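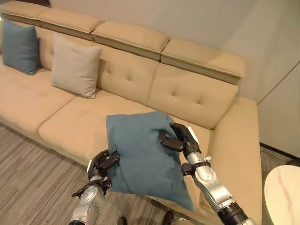

Both hands on the teal throw cushion, Lureldale sofa setup

Subject: Re: [wovitz-users] hand says it's open, hand is not open

Hi all,

Replying to the message from the Figueroa shop, quoted below, because we've had the very same thing happen on our rig at Lureldale and I finally have something useful to say about it!

> We've seen our left hand hang on to soft goods after a release
> command. The Mandano controller reports OPEN, the arm starts its
> retreat, and the fabric comes along for the ride. Only with cloth
> and pillows, never with boxes or cups. Twice now the other arm
> has faulted out while the two were pulling against each other.
> Is this a known thing? We're on build 1105. Rolling back is a
> pain, so I'd like to hear from somebody before I try it.

We're on 1105 too. Our job is tidying a sofa (throw cushions put back, cloths picked up and folded, that kind of stuff) and it had been going great until the middle of November. Then one afternoon the robot went to set a cushion down on the seat, both hands got the release, the right one let go and the left one kept its pinch. The arm backed off at full retreat speed with the cushion still in its fingers and swung it right over the side table. No harm done, but I had a mug on there and I was standing closer than I should have been. I hit the stop. My hand was already on it, which was luck, and I don't like writing that down.

So I spent way too long going over wrist camera footage. My first theory was fabric snagging on the pegs. They hang under the housing with gaps between them, and a ribbed knit seemed like just the stuff to catch there. I went through every clip I had with blue fabric in it, this one included:
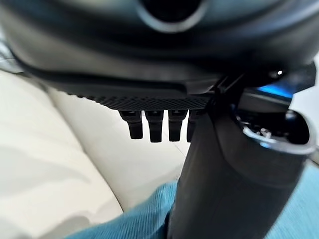
What the log said

It wasn't a snag, at least not on our rig. The controller decides a hand is open from the motor position and never looks at the joint at the far end of the tendon. When the fingers have closed deep into something squishy, the tendon goes slack on the way out and the motor gets to its open position with the fingers still curled. Status goes to OPEN, the arm gets its green light, and off it goes. With a box the fingers can't sink in, so there's never enough slack to matter. That would fit your "never with boxes or cups."

I ran 98 releases on soft things with the arm retreat turned off, just watching the fingers. In 5 of them the status said OPEN while the hand still had hold of fabric. The older build did it as well when I put it back on, so save yourself the rollback!

Now the part that bugs me more. The other arm's fault didn't stop the first arm. On our setup they're separate stop groups unless you link them yourself in the cell config, and I'd never linked them. I'd just assumed. Please go look at yours tonight, before you do anything about the hands.

What I changed

Stop groups linked, so either arm faulting halts both.

Retreat capped at 10 percent speed until the wrist force reading settles back to its empty-hand value. If it doesn't settle, the arm holds still and beeps at me.

Release on soft stuff is now open, close a hair, open again. It looks silly but it takes up the slack.

Side table cleared before every run, and I stay outside the tape with the stop in my hand.

I went back to plain cloth pickups after that. It's the hardest case for the force check, a cloth weighs next to nothing and the reading barely moves: 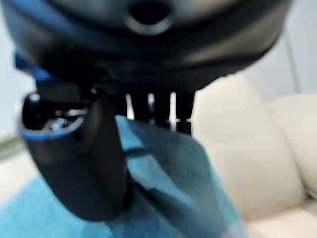

Can the force check be trusted on something as light as a cloth?

Only partly. It catches a cushion every time I've tried, but a thin cloth can sit inside the sensor noise, so keep the slow retreat on for the whole move when you're handling cloth.

I've sent all this to Mandano with the logs and asked for a proper finger-side position check. They've answered that they got it, and that's as far as it's gone. If the Figueroa folks can send me the log from one of your two faults I'd love to lay it next to ours, especially the left hand's motor current in the second before OPEN. Mine dips early on the bad ones and I can't tell yet if that's a real sign or just our worn tendon.

Config snippet for the linked stop groups is in the list's files area under Lureldale. Check it against your own wiring first, please, ours is a little odd.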